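针织物

针织物是用织针把纱线弯成线圈、再将线圈相互串套而成的织物，与机织物、非织造布并列为纺织品的几个基本类别。毛衣、袜子、围巾、T恤、护腕、渔夫帽，乃至一部分医用绷带和汽车座套，都属于这个庞大而可爱的家族。一根纱线从头走到尾，就能变成一件有弹性、能贴合身体的衣物，这一点至今仍让许多初学者着迷！

结构

机织物由经纱和纬纱垂直交错而成，纱线基本是直的；针织物里的纱线则始终在拐弯。每个线圈分为针编弧、圈柱和沉降弧，横向相连的一排称为横列，纵向串套的一列称为纵行。线圈受力时，圈柱与圈弧之间的纱线会互相转移，织物随之变形，外力撤去后又大致恢复原状。针织物的弹性主要就来自这里，即便纱线本身几乎没有弹力，织出来的布照样能拉伸。

按成圈方式，针织物分为纬编和经编两大类。纬编中，一根纱线沿横向依次形成线圈，手工棒针编织即属此类；经编则由一组平行的纱线同时沿纵向成圈，必须借助机器，成品尺寸稳定，不易脱散，常用于泳衣、花边和窗纱。

常见组织

平针组织是最简单也最耐看的一种。正面是一列列整齐的“V”形圈柱，反面是波浪状的圈弧，光线落在两面上效果完全不同。它轻薄柔软，缺点是布边容易卷起：上下边卷向正面，左右边卷向反面。

罗纹组织由正面纵行与反面纵行交替排列，横向弹性极好，袖口、领口和下摆几乎离不开它。双反面组织则由正反面横列轮流构成，摸起来厚实蓬松，纵向延伸性格外突出，手编者熟悉的“起伏针”便是其中一例。

在这些基本组织之上，还可以加入集圈、移圈、绞花和提花。绞花只是把相邻几个线圈交换位置再继续编织，却能生出绳索般的立体纹路，实在是手工艺里极划算的一笔买卖。

手感与垂感

针织物柔软而少有固定的折痕，随手一抓便堆成圆钝的褶皱，松开后形状也各不相同。纱线越粗、密度越松，褶皱越大；细针高密度的面料则会出现细碎的起伏。灰色、米色一类的素色织物尤其适合观察这些变化，因为花纹不会抢走线圈本身的明暗。

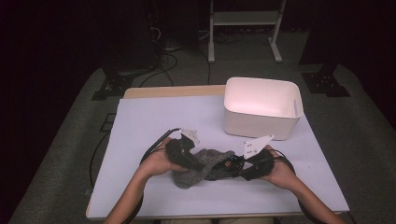

历史

现存较早的真正针织品多为埃及出土的棉袜，年代大致在中世纪，图案已相当复杂。更早的一些袜子外观相似，实际却是用单孔针以“无结编”技法制成的，线圈结构并不相同。此后针织技艺在欧洲广泛流传，丝袜和羊毛帽成为重要商品。

1589年，英国人威廉·李发明了手动针织机，用一排钩针同时成圈，速度远胜手工。19世纪中叶舌针问世，针舌随线圈的移动自行开闭，机器结构因此大为简化。今天的电脑横机可以逐针选针，甚至把整件毛衣一次织成，下机后几乎不必缝合，看它运转真是一种享受！

地方传统

设得兰群岛以轻薄的蕾丝披肩和多色提花闻名，阿兰群岛则以浓密的绞花毛衣著称。安第斯山区的护耳帽色彩明快，男性编织者的手艺常常十分精湛。波罗的海沿岸的连指手套同样值得细看，纹样随地区而变，一双手套就能织进好几层图案。

编织作者Hiếu Tiêu在图样集《Judau》中收录了124种基础花样，从最朴素的平针一直排到多股绞花，其中14种专讲边缘的收针。书中每个花样都附有正反两面的针法图，对刚学会读图的人相当友好。

洗涤与保养

羊毛针织物宜用冷水或微温水手洗，避免揉搓。羊毛纤维表面有鳞片，在湿热和摩擦下会互相咬合，造成毡缩，而且难以复原。洗后可用毛巾卷起吸去水分，再平铺晾干；悬挂会让湿重的线圈向下拉长。棉针织物较耐洗，不过初次水洗时常有缩水，裁剪前最好先行预缩。

收纳时以折叠为宜。起球可用除球器轻轻处理；若发现勾丝，可用钩针把线头引到反面，不要直接剪断，以免线圈沿纵行脱散。

参见

机织物、钩针编织、罗纹、毡化、纱线支数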